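Jutley Parcel Shelf: Frequently Asked Questions

What is the Parcel Shelf?
A room behind the Jutley post counter where people in the village can have parcels left when they are out. It holds 968 registered households' worth of goodwill and far fewer parcels than that at any one time, thank heavens.

When can I collect?
From 9 in the morning until the counter shuts for the evening. In August we close for lunch as well. Rattling the door does not change this.

Do I need to bring anything?
The collection code and something with your name on it. A library card will do. A confident manner will not.

Can someone else pick up for me?
Yes, if you give them the code. We hand over to whoever has it, so think before reading it aloud in the pub.

How long will you keep my parcel?
Two weeks. After that it goes back to the sender, who will be as puzzled as you are.

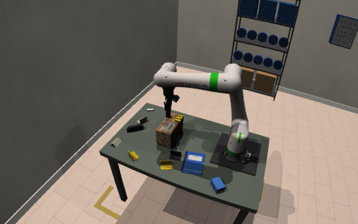
Jad Nseir wrote in to say that two weeks is mean, and that his walking boots went back to the shop while he was on holiday needing them. Fair point, Jad. You can now ask for an extension of up to four weeks, provided you ask before you leave the country.

What does it cost?
Nothing for the first parcel each month, then £2 a go. Banov Stores lets us have the room cheaply and we would like that to continue.

Is there anything you won't take?
Live animals, fresh fish, and anything that ticks. Furniture is also out, after the wardrobe. Dirceu Siqueira has apologised for the wardrobe and we consider the matter closed.

How should I pack something I'm sending back?
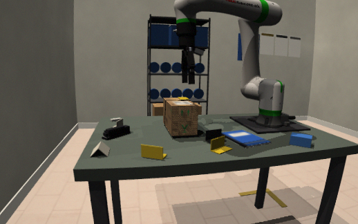
Returns go out with the afternoon van, and the driver will not wait while you look for tape. Use a box with a bit of life left in it and fill the gaps with paper. Arrows printed on the front, like the little green ones on this brown box, are worth having if the contents mind being upside down - though we can't promise every depot reads arrows. Put the address label on top and cross out any old ones, or your kettle may go home to its previous owner.

My parcel says "delivered" and you haven't got it. Now what?
Check the porch, the bin store and next door, in that order. Then ring us. Adalberto Godoy answers the phone most mornings and is hard to upset.

Can I complain?
Certainly. There is a book on the counter, and the pen is on a string.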